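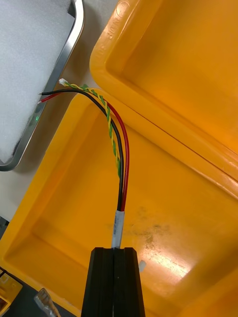

Cable tips from our robot bench

Tip 1. Hold the jacket, never the wires
This is the one our whole winter of testing came down to! We ran 2,702 grasps on multi-conductor cables, and the best place for the gripper by a long way was on the cable just below the sleeve, with the conductors free to fan out above the jaws. Grab a single conductor instead and the rest swing about wherever they please. It works beautifully by hand too — pinch the jacket and let the ends come to you.

Tip 2. Work over a plain, bright background
We like a yellow plastic case, opened wide on the bench. A black wire and a red wire stand out against it at once, and a green and yellow twisted pair is still easy to follow because of the green turns. Priya Haddad tried the same task over a grey mat in January and our wire finder lost the black one again and again. If you're soldering at the kitchen table, a coloured baking tray or a big plastic lid will do the same job for your eyes.

Tip 3. Watch out for shine
Glossy plastic throws back a pale patch of glare, and thin wires vanish in it. Move the lamp, or turn the case a little, until the glare sits away from the ends you want to work on. Scuffs can fool a camera as well, so give the floor of the case a wipe now and then.

Tip 4. Leave twisted pairs twisted
Norbert Szabó wanted to open them out first, and we tried it for 100 runs. No gain at all, and the pairs were a pain to put back. Treat the pair as one thick wire and follow it up to its connector.

Tip 5. Close slowly at the end
Full speed is fine until the jaws are 13 mm apart, then ease off. I was so pleased with how much steadier the ends stayed after this one small change. Next we want to try flat ribbon cable, and Priya has already filled a drawer with it.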